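Part 4: Setting up your home carbon log

Right, so by now you should have Komolia installed and your account confirmed (if you haven't, go back to Part 2, because none of the menus below will show up). I've been running our street's climate group on it since January and I've helped plenty of neighbours through this bit, so I'll tell you where people get stuck as we go.

Have a recent energy bill handy before you start. Paper or PDF, either will do.

1. Open Komolia and tap Household, then New log. Give the log a name you'll recognise later. Mine is called Olvera, after our street, and I wish I'd put the house number in as well, as there are now three of us with the same name in the group list.

2. Choose your baseline year. The app offers you last year by default and I'd stick with that, unless you moved house or had building work done.

3. Type in your electricity use in kilowatt-hours. You want the units used, and please don't put in the pounds and pence! Hernán Inga did that on his first go and ended up with the greenest house in the county. Ours for the last billing period was 428.

4. Do the same for gas. If your meter reads in cubic metres, tap the little arrow beside the box and change the unit before you type the number in.

Note: if you heat with oil or wood, leave gas at zero and use Other fuels. The box won't accept a blank, so you do need to type the nought.

5. Tap Travel and add your regular journeys. Only put in the ones you make most weeks. One-off trips go under Flights and long journeys, and they're worked out differently.

6. Now Food. This is the page everyone moans about, me included. You pick how often you eat meat, dairy and fish, and then there's a slider for how much food you throw away. Be truthful with the slider – it makes more difference to the result than you'd think. Socorro Villca weighed her scraps for a week to get a proper figure, and hers came to 600 grams. I guessed mine.

7. Press Save baseline.

Caution: once the baseline is saved you can't edit it. You can only delete the whole log and start over. Check every page first, and check the units twice.

8. Set a target. The app suggests a yearly cut and you can drag it up or down. We agreed on 4 per cent for the first year in our group, which sounded feeble to Ronaldo Bittencourt but has kept people going, and you can always raise it.

9. If you're joining a group, tap Share and enter the group code. The group can see your total and your target. It can't see your separate pages, so your fish fingers are safe.

Note: groups are limited to 200 households. If yours is full, the organiser can open a second one and link the two under Group settings.

10. Switch on the monthly reminder. I have mine set for a Friday evening, when I'm at the table anyway with a cup of tea, and the readings take me no time at all now.

If the app freezes on the Food page, close it completely and open it again. Your entries are kept as far as the last page you finished. If it freezes a second time, you probably have the old version, and you'll need the update dated 16 Feb 2018 or anything newer.
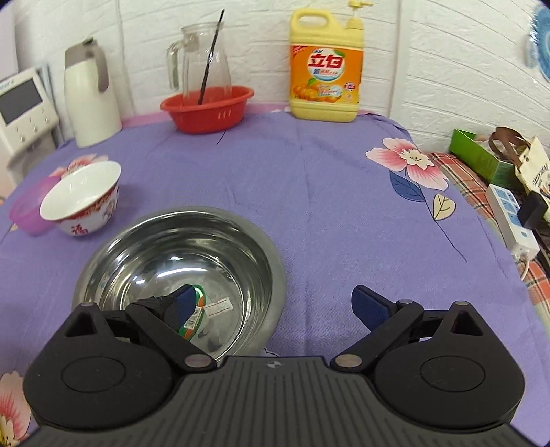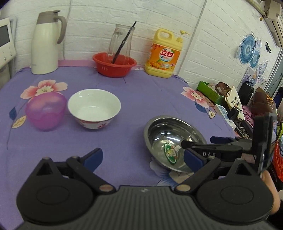
Metal bowl on the table, both pictures

Once your log is saved, the home screen shows a bar for each page of the log, with your target as a dotted line across the top. The bars stay grey until you've put in your first month of readings, so don't worry if it all looks a bit dead to begin with. Part 5 covers entering those readings and what to do if you miss a month.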